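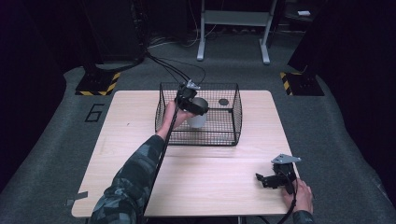
16th September

Size made up last night for the Prukgate endpapers. 37 g of carrageenan to the big bucket, blended in with tap water, then left to stand with a cloth over it. Looked at it first thing and it was thick but lumpy at the bottom, so I put it through the old tights and into the tray. Some of the lumps went through regardless. Next time blend it in smaller amounts and add the water slowly.

Tray skimmed with newspaper strips until the strips stopped picking up bubbles. Left it to settle while I alumed the paper.

Paper is the Gebretsadik wove, cream, the lighter of the weights we keep. Alum sponged on across the sheet and then down it. Pencil cross on the back of each one before sponging so we know which side is which. I forgot the cross on the last few and had to hold them up to the window and guess. They went at the bottom of the pile. Stacked between boards under a weight, damp, as usual.

Colours, from the shelf:

Indigo, Sola. New bottle, opened today.
Yellow ochre, our own grinding, from the jar with the cracked lid.
Red, Sola. Old bottle, shaken for a long time and still streaky.
Black, our own.

First drops of indigo sank. Two drops of gall sorted it out. Ochre spread well with no gall at all and pushed everything else to the sides, so it went on last from then on. Red wanted more gall than the others and even then broke up into a ring with a pale middle. I think the old bottle is finished. I have put a cross on the cap but not thrown it out, because it might do for paste papers.

Black behaved. It always does if it goes down first.

The trial strips were poor. On the first the colour slid off as soon as I rinsed it, which means that strip had missed the alum or I had it wrong side down. On the next the colour held but there were white dots all over where dust had come down on the size. Skimmed again and closed the window. The dots were fewer after that but never went away completely.

Temperature I didn't measure. The size had been in the cold store and the colours had been on the shelf above the radiator, and I know that is bad practice. By late morning both had come to the same temperature as the room and the drops were spreading evenly without any change to the gall. So the early trouble with the indigo may have been the cold size and nothing to do with the bottle. To check: same bottle, size left out overnight, no gall. 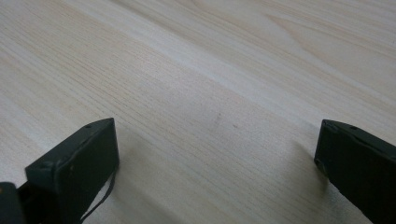 Plarstead Bindery – Paper Decoration Bench

Patterns. The Prukgate job is for plain gelgit with a single comb over it, to sit near the old endpapers without pretending to be them. The old ones are in the folder on the top shelf with the sample labels. The nearest of our own past sheets is sample 333, and I worked with that propped at the back of the sink where I could see it.

Stylus first, back and forth across the tray, then at right angles between the first lines. Then the comb, one slow pull from the far end towards me. The pull has to be slower than feels right. When I went at the speed I use for the wide comb, the lines bunched up and dragged the black along in tails. When I slowed down, it cut cleanly.

The small comb has a bent pin near the left end. It leaves a line that wanders into the next one. I straightened it with pliers and it wandered the other way. Rania Abu Hammour had a look and thinks the pin is loose in the card, so no amount of bending will cure it. She is going to make up a new comb with the pins glued between strips of wood. Until then the bent pin goes to the side that will be trimmed off.

Laying the sheets down: I am still getting a crease of trapped air on the near corner. Rania lays from corner to corner and never seems to get one. I lay from the long edge because that is how I was shown, and changing it in the middle of a job seems a mistake. I'll practise the other way on scrap.

Rinse with the jug, not the hose. The hose took a patch of ochre off an otherwise good sheet. After the jug, over the rail to drip, then on to the line.

By the end of the session there were six sheets I would be happy to send. The rest will do for the shop notebooks or for covering boxes. I wrote the recipe in pencil on the back of each good sheet before it went on the line, as we agreed after the muddle with the green ones.

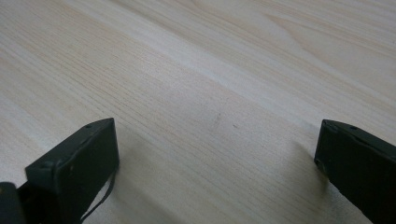
Spanish wave is the one I want to get right before the next job comes in. The method is a plain pattern on the size and then the paper laid down with small rocking stops, so that each stop leaves a darker band. My bands come out straight and stiff, like a ruler has been at them. What I am after is closer to the grain of the tabletop in the photo, with fine close lines low down and then broad soft arcs further up, some darker and some nearly white. It also runs on a slant, from lower left to upper right, and that is the direction the waves should take if the sheet is laid from the corner. So there is another reason to learn Rania's way of laying.

Tried it on the last of the size with the poor sheets. Rocked the paper with my wrists first and got hard edges. Then kept my wrists still and moved from the elbows, and the bands were softer, but I lost the angle halfway and the last part of the sheet is flat. The size was dirty by then and full of stray ochre, so the colour can't be judged, only the bands. I have kept that sheet. It's on the drying rack with a paper clip on it, please leave it there.

A thought about the weight of paper. The lighter wove flops between stops and I suspect that is where the hard edges come from. The heavier one would hold its curve. There is a part pack of it under the guillotine, somebody's offcuts mostly, but large enough for a try.

Cleaning up: tray emptied down the outside drain, combs rinsed and hung, gall back in the fridge with the lid taped. The fridge shelf is sticky again. Brushes for the ochre are due for replacement, the bristles are coming out and I picked several off the size.

To order:
Red, Sola, one bottle
Carrageenan
Alum, if the tin in the store is really the last one
Broom straw for whisks

To do:
New comb (Rania)
Press the Prukgate sheets once dry, overnight, light weight
Size out of the cold store the evening before
Repeat the indigo without gall
Wave on the heavier paper, laid from the corner

The Prukgate volumes need to be back in October, so the endpapers should be cut as soon as they are flat. Grain direction is marked on the job sheet. Check it before cutting, the wove has come in both ways this year and the label on the packet is wrong.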